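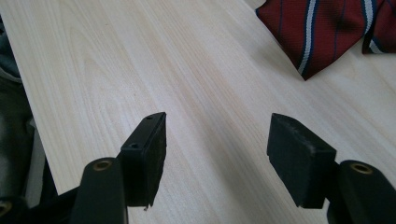
Measuring the Period of a Variable Star with a Small Telescope
2020-08-04
By Hanne Ahonen and Seija Tikkanen

Our project measured how the brightness of one short-period variable star changes over a few hours. The star is listed in our course notes as Davel 7. It is a pulsating star, which means its outer layers swell and shrink in a regular cycle, and its light changes along with them. We wanted to find the length of that cycle from our own images and see how close we could get to the value in the notes.

Equipment

We used the 200 mm reflector in the Manninen dome on the roof of the physics building. The camera is a cooled monochrome model that belongs to the department. All images were taken through a green filter. The dome computer runs Mindia, the program written by earlier students for pointing the telescope and saving files. It loses the guide star when the telescope crosses the meridian, so we had to stop and restart it each time.

Observations

We had five nights in March. Two were lost to cloud and one was cut short by haze. Each exposure was 60 seconds. In total we saved 2,128 images of the field, not counting darks and flats. Flats were taken at dusk against the clear sky. On the second night we forgot them and used the flats from the first night instead. The dust rings do not line up perfectly, and those data are noisier than the rest.

We threw out 140 images where the stars were trailed or where thin cloud dimmed the whole field.

Data reduction

After subtracting the darks and dividing by the flats, we measured the variable and two comparison stars in every image. The measuring aperture was set to twice the width of a typical star image. The second comparison star, which we call C2, was used only as a check. The difference between C1 and C2 should stay flat through the night, and it did except for the last hour of the hazy night. We left that hour out.

Times were corrected for the motion of the Earth around the Sun. Our first version of this correction had the wrong sign. We noticed when the peaks from different nights did not line up, and we ran everything again.

Results

The light curve rises quickly and falls more slowly. We fitted a curve to each peak to find the time of maximum light, then fitted a straight line through the times of maximum. The slope of that line gives a period of 84 minutes. The value in the course notes is slightly shorter, but it is inside our error range.

The height of the peaks was not the same from night to night. We do not know if this is real. Some stars of this type pulsate in two periods at once, and the peaks then grow and shrink as the two cycles drift in and out of step. Three nights are too few to test that. It could also come from the mismatched flats on the second night, when the peaks were lowest.

Problems and further work

The biggest source of error was the gap at the meridian. On two nights it fell close to a maximum, and the fit to those peaks is poor. Starting earlier in the evening would have moved the gap to a less important part of the curve. A second filter would let us follow the color of the star, and so its temperature, through the cycle.

The reduced data are on the Dukirent share in the folder with our names. The raw images are on the dome computer until the disk is needed for the fall course.

Last updated: 2 weeks ago
Contact: Observatory Projects Office | Copyright Physics Student Projects | Back to top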